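The Pillow Count

The flat in Lirkoncombe came with a wardrobe, a bed, a rail of coats and a quota. The quota was 2,000 good examples before the end of the month, and a good example, according to the Vernance handbook, was one in which a pillow was handled "in a manner consistent with domestic intention." I had read that line 11 times by then. I still put my initials under it every morning.

I was hired in January to sit on a kitchen chair in the hall and say yes or no. Yes went to the learning system in Wosau. No went there too, in a different folder, and I had my suspicions about how different. The pay was fair. The chair was not.

My mother asked what the machine was learning. I told her pillows. She said she had taught four children pillows in an afternoon, and one of them had been running a fever.

On the day I'm thinking of, it climbed the pine steps at the foot of the bed, set its feet and reached out with its long arm for the top pillow. 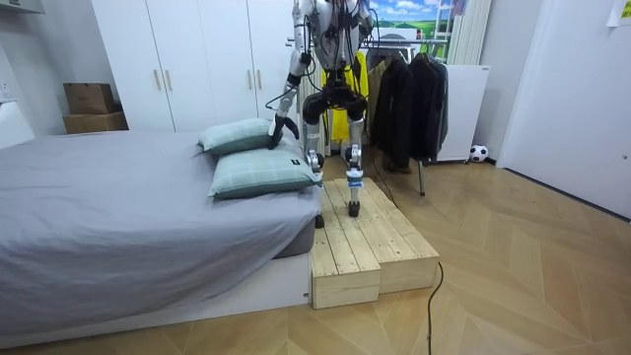

I typed yes, then took it back. Had it plumped the thing or only leaned on it? The handbook gave a paragraph to each. A plump had purpose. A lean was a fault, and had to be marked with a number from one to five for how bad it was. I had seen people do both at once, usually after lunch, and they were never marked down for it.

I called Wosau. The voice on the support line wanted to know what I felt the robot had meant.

"I don't feel it meant anything," I said.

"Then what would you have meant?"

I said I would have meant to go back to bed. There was some typing at the other end.

They told me to score my confidence, so I put 722. The box was supposed to go up to 100. It took the number without a murmur, and a green check mark came up next to it. That worried me more than anything the robot had done since I got there.

Around four the Athanasiadis report came through. It was named for the method, or the method was named for it; I never found out. It said that our pillows now stood at 2,823 examples and that the system's grasp of the bedroom was "maturing." I went back through my own sheet with a pencil. I had said yes 1 time in three at best, and I had been generous with those. Whatever was maturing over there had been eating out of both folders.

I wrote this up in a note, politely. I asked whether a no was still a no once it reached Wosau. The reply said that all judgments were valuable, and reminded me that the steps were not to be used as seating.

So I stood in the bedroom doorway for the next one, with the tablet against my chest, and tried to look at it as if I had never seen a hand come down toward a pillow before. I thought about how many ways there are to do it. My father used to punch his twice, hard, and turn it over. My sister slept with hers on the floor. None of us could have passed the handbook.

The fingers hung there. I held my thumb over the yes, and over the no, and waited to be told the difference.
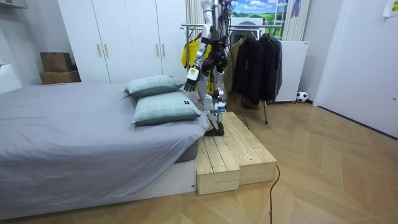 27 February 2023

The last entry on my sheet has no yes or no in it. I wrote "pillow" in the box, and the box took that too.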